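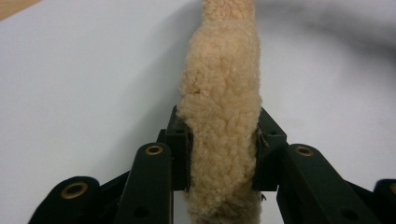 Fleece and fluffies: wash day notes

Quick one this month as I'm behind on everything. The sheepskin and fleece wash is on again in June, in the back laundry at Plotlow, doors from 9 am. Bring whatever has gone flat, grey or a bit whiffy over summer. Seat covers, cot rugs, boot liners, paint roller sleeves if you must. Real or synthetic, we do both, but please know which one you've got before you hand it over. Check the label. No label, pull a few fibres from the underside and ask Rosario, he can usually tell by feel.

Last wash we put through 322 pieces, which was too many for the lines we had. Things were still hanging in the hallway at tea time. So there's a limit now, 2 pieces a household, and a long roll or strip counts as one piece so long as it's not wider than the table.

Before you come
Shake it outside. Properly, not a polite little flap on the verandah.
Pick out burrs, grass seeds, bobby pins. We lost a drum seal to a bobby pin.
Brush dry, never wet. Ordinary dog slicker brush is fine, go with the curl and start at the ends.
Pin a tag with your name on the backing. Not through the pile please, it leaves a bald spot.

Wool wash
We've gone back to Sarico. The other stuff left everything squeaky and I had three phone calls about it. Cool water only, 764 litres in the tank at Plotlow so once it's gone it's gone until it refills overnight. Synthetics go last, they don't mind the rinse water.

Drying
Flat, in shade, pile up. Long strips can go over the rail but turn them every hour or so or you get a crease accross the middle and it never really brushes out. Have tried steam, have tried a warm towel, have tried swearing. Keep well away from the heater. Hide-backed ones go stiff as a board if you rush them, and then you're stuck working the leather with your hands for an evening.

When it's nearly dry, brush again. Most of the fluff comes back at this stage so don't panic at how it looks coming out of the spin. Mine looked like a drowned possum.

Storing
Roll it pile outwards, loosely, and stand it up in a cupboard. Old pillowcase over the top. No plastic bags!! Moths got into the Rusnák box last winter and the whole lot went to the tip, would of been up to 44 good offcuts in there. Cedar blocks are on the shelf by the door, take one, sand it now and then.

Offcuts
Eduard Sýkora is after curly offcuts in cream or beige for the draught snakes, any length. Leave them in the blue tub marked Ciniris (old tub, ignore the name). No dark brown, he has plenty. Anything shorter than your hand goes to the felting table instead.

Wanted
Another slicker brush or two, a second drying rail, and somebody with a ute for the run home with the wet ones. Also whoever has the big peg basket, can we have it back.

Pick up from 4 pm. Anything left gets rolled and put in the cupboard with your tag on, ring first as the door sticks and I'm not always in.

Questions to Rosario Mancuso at the desk, mornings best.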